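Exercise video games

Exercise video games, which plenty of players simply call fitness games, are video games that ask the player to move the body in order to play. The broad family takes in dance mats, balance boards, boxing games and pedaling games, and it has been studied by psychologists almost as eagerly as it has been enjoyed by families on a rainy afternoon.

Much of the research looks at mood and at staying power. In a well-liked study by Sachiko Nishimura and Mayu Tsuchiya, 30 adults in the town of Emlow played the rhythm game Hiltum for six weeks, in sessions of 18 minutes each. Most of them reported feeling more cheerful afterward, and seven were still playing the following February, long after the study had closed its books.

Renji Kudo, a critic of the field, has pointed out (kindly enough, it must be said) that people who sign up for such studies tend to like games in the first place, and that the novelty may be doing a good share of the work.
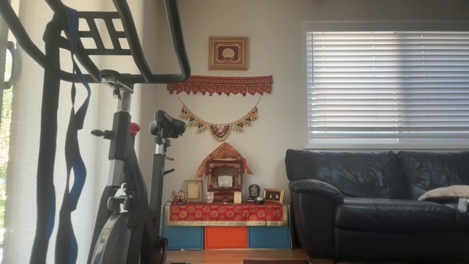
Later writers have tried to meet that objection. Asuka Maruyama compared Hiltum with Kallia, a slower game with a long and rather lovely story, and found that players came back more often when they cared what happened next. How far this holds for children, or for people who have never much enjoyed games, is still being argued over.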